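Tabletop Still Life, Handout 4
Surfaces, and then one small round thing
Ingrid Esposito, Indham Evening Classes, Room 13

Okay, a few of you asked for the notes from this session written up properly, so I've typed out what I said and added the bits I forgot (there were a lot of bits I forgot). Bring this with you next time, because we're going straight from surfaces to shadows and I'm going to assume you've read it.

Last time we spent almost the whole evening on what to put on the table. Bottles, lemons, Clyde's famous brass hinge. This time it's the table itself, or the board you lay on it, and I know that sounds like the dull half of the subject. I used to think so too! Then I spent a winter redrawing the same three jars and finding that every drawing went wrong in the same spot, right where the jar met whatever it was standing on.

Start with the plain surface

Before you draw any object, draw the thing it's going to sit on. I mean it. Set your timer for 15 minutes, tape down a sheet, and do a tone study of a blank white surface. You'll want to leave the paper alone and call it done, and please don't. White has a lot going on in it. A matte sheet under a lamp is cooler here, a touch warmer there, a bit brighter on one side and a bit dimmer on the other, and the change is so slow that your eye smooths it over unless you force it to compare.

My trick for comparing is squinting, which I know every drawing teacher says, but I'd add one thing: look at two spots far apart and skip everything in the middle. Far corner, near corner. Which one is lighter? Put a tiny mark on your sketch for lighter and another for darker, then fill in between. If you creep along inch by inch you'll never see a difference.

The one on this page is a cool light gray-white, smooth and matte, a little brighter up toward the top center and a little dimmer lower down in the middle. If I were drawing it I'd want two very light grays, a 2H pencil, and a lot of patience. No outline at all.
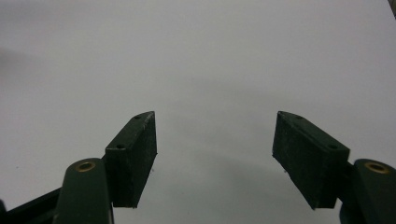
Picking a board

You don't need to buy anything fancy. Foam board is my favorite because it's light, it stays flat if you store it flat, and you can lean it against the wall when you need the table back for dinner. A full sheet is more than most of us need. Mine at home is cut down to 15 inches deep so that it fits on the shelf over the radiator, and yes, it has warped, so do as I say and keep yours away from radiators.

A few things I look for:

Matte, always. Glossy board gives you a second picture underneath the first one, with your lamp in it and your chin. Fun for an advanced project, miserable for week four.

A color that isn't quite neutral. Pure white is a good exercise, and mid gray is the sensible choice, but a gray with a little lavender or a little green in it makes you look harder. Set something beige on a lavender gray and the beige goes warmer all by itself.

No dents where the object will stand. Foam board dents if you so much as look at it crossly. Put the dents at the back.

Enough room around your object for the shadow. People forget this one every term. The shadow is part of the object for our purposes, and if it runs off the board and down onto the wood you've suddenly got two surfaces to deal with.

Ansel asked whether you can just use the bare tabletop. Sure you can! Wood is lovely. The grain will pull the eye along, though, so turn the table (or turn yourself) until the grain goes somewhere you like. What I'd suggest for now is a board laid on top of a wooden table with a bit of the wood left showing along the far side and the near side. Those two thin bands give you the edges of the board for free, and the edges are what tell a viewer that it's lying flat.

Lamps

We have the clip lamps in the Room 13 cupboard and they take the 4,000 K bulbs. Use those and please don't mix in a yellow one from home, however cozy it looks. One lamp, one side, higher than you think. If you can see the bulb from your chair, then so can your paper, and your paper will be the brightest thing in your sight and everything else will look like mud.

Yayra did a really nice test in March that I still show people: same board, same lamp, moved up the stand a little at a time, with a drawing at each stop. The shadow gets shorter as the lamp goes up, everyone knows that, but in her drawings you can also see the board itself flatten out and get calmer. I've got them in the blue folder if you want a look.

One small object

Now you're allowed an object. One. I want something rounded, egg-sized or near it, with no handle and no label and no hole in it. A real egg is fine. So is a wooden darning egg, or one of those smooth stones people keep on bathroom windowsills. Beige or off-white is best because the shading shows up well and you don't have to think about color too much.

The surface matters as much as the shape. A chalky egg gives you soft, even shading the whole way around. A slightly glossy one gives you a highlight as well, small and hard-edged, and the temptation is to put the highlight in first because it's the fun part. Save it! Leave that spot as bare paper and build the middle tones around it.

Place it off to one side, too. When I hand people a board they set the thing down smack in the center every time, like a cake. Over on the left is good, with a clear stretch of board through the middle, so the tone of the board has somewhere to go. Here's a pale lavender-gray board on wood, with a beige egg-shaped form, smooth and a little shiny, over on the left side, and you can see how much of the board is left bare. The shading on it is faint and sits mostly toward the back edge, and that faint bit is what I'd like you to find on your own boards.

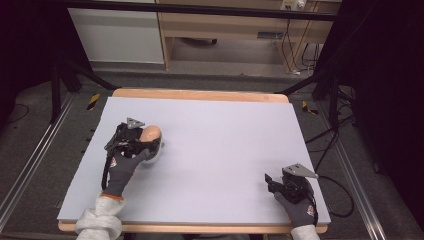 The order I'd work in, then, goes like this. Board edges first, very lightly. Then where the object touches the board, before you've drawn the object. Then the outline of the egg, and look for the fat end, because hardly any egg is the same at both ends and a symmetrical one comes out looking like a lozenge. Then the board tone, all of it, right up to the egg and past it. The egg's own shading comes last, by which time half of it has been done for you by the gray around it.

If yours starts rolling, a dab of poster putty underneath will hold it. Press it well in under the belly so it doesn't peek out and give your egg a little foot.

Things that went wrong in class (mine included)

Outlining the shadow. It has a crisp edge near the object and a mushy one farther out, so a line all the way around kills it. Maja got hers by smudging outward with a tissue, and it worked beautifully.

Going too dark too soon. Your darkest dark is the little crease where egg meets board. Nothing else gets to be that dark.

Erasing a white surface back to white. You end up with shiny, bruised paper. Leave it a shade too gray and darken everything else to match.

For next time

Two tone studies of a plain surface, one in daylight and one by lamp, 15 minutes each. One drawing of your small round thing on a board, as long as you like. Put your name on the back, not the front (Clyde). If you need a board, there's a stack of offcuts by the sink, and you can help yourself to any that don't have initials on them.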